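Visit report: the demonstration cell at Skidlow

18 July 2024
Written up by Morven MacBrayne

I went to Skidlow to see how they set up and maintain the station that records two-handed manipulation by a human operator. Parkel is planning a similar station for August, and my interest was the upkeep more than the models trained on the recordings. Marlene Rezende runs the station and gave most of the tour. Ustyna Kuzmenko covered calibration.

The station has no fixed fixture. An operator works at an ordinary round table with dark gloves on, and each glove carries a white cube on the back of the hand. The cubes are printed with square black-and-white markers, and the software works out the pose of the hand from whichever faces it can see. A head-mounted camera supplies the view. Kuzmenko keeps the operator's forearms bare during recording; loose cuffs ride up over the cube mount and hide the lower faces.

The daily start takes 8 minutes when nothing is wrong. The cubes are wiped with a dry cloth, the mounts are pushed by hand to feel for play, and the operator holds both hands still over the table while the tracker settles. If the reported distance between the cubes wanders by more than 2 mm, the mounts come off and are reseated. Rezende showed me the log sheet. Most entries are reseats, all done with the same hex key, which hangs on a string by the door.

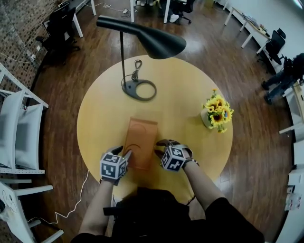
Wear shows up first at the cube corners. The printed faces are adhesive sheets, and they begin to lift where the operator brushes them against the work. A lifted corner bends the marker enough to shift the pose before anyone can see the damage. Skidlow used to glue the corner back down. They now replace the whole cube and recalibrate, as a reglued face never lay flat again. Six spare cubes are kept ready, each with its own calibration file. The file name is written inside the mount, where it can be read only with the cube off – I would put it on the outside.

Lighting caused more trouble than the mechanics. Glare washes out the white border of a marker, and the tracker then drops the face or flips its orientation. Bohdan Polishchuk traced one long run of flipped poses to a lamp that had been turned a few degrees during cleaning. Lamp position is now recorded with each session, along with table position and the glove pair in use.

The gloves themselves are consumables. The fabric stretches and the mount starts to lag behind the hand on quick movements. Skidlow retires a pair when the lag shows in a clap test, in which the operator brings the palms together and the two tracks are compared at contact. I asked for the threshold and was told it is judged by eye from the plot. Parkel will need a number for this.

Open points for our own build: a source for the Teixeira mounts, which have a long lead time; whether two operators can share a calibration file (Kuzmenko says no); and where to store the spares. Roksolana Maksymiv has the drawings and is checking the screw lengths against our gloves.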